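Friday catch-up, 19 Sep 2025, Okcombe workshop

Present: Victor Ndung'u, Peninah Mosoti, Patricio Riquelme, Helju Luik, and me (Kimutai Obura, typing this up over a cold coffee, so shout if I got something wrong). Patricio had to leave before the last item.

**Last time's notes**

Fine by everyone, except that Helju's name was missing from the cable job. Fixed now -- sorry, Helju!

**The latch fault**

This took up most of the hour, and fair enough. On Tuesday the gripper closed on a box latch and then didn't let go when Peninah gave the open command. It kept squeezing for 5 seconds, the latch snapped, and a bit of plastic flew past her safety glasses. She's fine, and she was wearing them (thank you, Peninah), but we all agreed it counts as a safety matter and goes in the book as one.

Victor went through the log with us. The open command did arrive, but it sat in the queue behind a retry of the close command, and the retry was running at 100 percent force. I had assumed we'd capped that back in February. We had, but only for the first attempt! The retry uses its own setting and none of us had looked at it.

Patricio thinks the fingertip pads are partly to blame too, because they slip on smooth plastic and that's what sets off the retry in the first place. Helju wasn't convinced. She'd like to see it slip with the new pads on before we spend money at Brillinell, and I'm with her on that one.

We went back and forth on the stop button for a while. Peninah said she had to lean across the table to reach it, and I tried it myself afterward and she's right, it's a silly stretch. It moves to the near side, on the left.

Agreed:

- Force on retries capped at 10 percent until Victor has changed the code and Helju has checked it
- Open always jumps the queue
- No latch work by one person alone
- Glasses for anyone at the table, visitors too

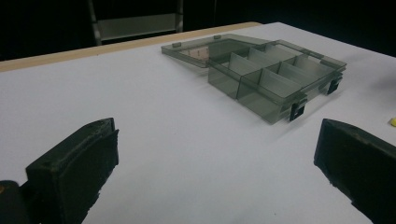
**Category: Box handling**

The clear gray divider box stays as our test piece, lid open, and for now we only work on approach moves. The fingers come in toward the box and stop short, with no closing on the black latches at all. Peninah wants 2 clean days of that before we talk about touching anything. Victor grumbled a little -- he has the Triltetti demo on his mind -- but he came around.

**Anything else**

MacDonald still hasn't sent the spare latches. I'll call on Monday.

Helju asked for a better lamp over the far end of the table. Yes, please. She'll pick one out.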